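We use cookies to remember your settings and measure traffic. By continuing to browse you agree to our Cookie Policy. Accept | Manage

OK, thread time. Spent most of 3 September 2019 getting the little peg cell back in shape, and a few of you asked how it's set up.

It's one arm, one gripper, one gray tray. The arm picks a peg, takes it to the black bracket, lets go, goes home. Then it does it again until I get bored or something slips.

We run it in the back corner of the Henbridge shop. The control software is Inon, which I like a lot more than I did in March!

What was wrong: the drops had crept off. Every run landed a hair further toward the wall, and by cycle 79 the peg was catching on the lip of the bracket. I blamed the camera for a whole morning (sorry, camera).

It was the bracket. One of the 2 screws in the base had backed out just enough that you could wiggle the thing with a fingertip. You couldn't see it, you had to push on it.

So: screws out, threads cleaned, a dab of thread locker, back in, leave it alone over lunch. The leaving it alone part is the hardest.

Then I re-taught the bracket position. I do it at crawl speed with the fingers nearly shut and come straight down – never in from the side, I bent a tip that way once and Keskin took forever to send a new pair.

Cables next. Anything that loops over the gripper gets a full wrist turn in both directions while I watch for tugging. If it goes tight anywhere, I give it more slack and start over.

I also wipe the tray down before every long run. The scuffs are there for good, but grit under a peg will make it roll, and then the pick is off before you've even started.

The counter was at 974 when I opened it up. I zero it after any re-teach so I know which drops belong to which setup. Next full check is at 500, or sooner if it starts acting weird again.

Bracket, pegs and the purple block at the back, same tray in all three: 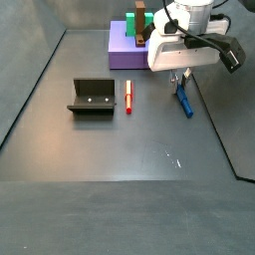
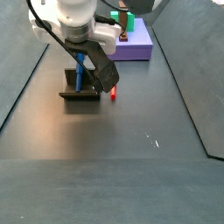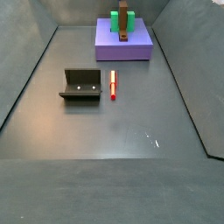

Zetholm replied that a dowel pin next to each screw would stop the bracket from walking at all, and that thread locker only buys you time. Fair! I've got pins in a drawer somewhere, so that's going on the list for the next teardown.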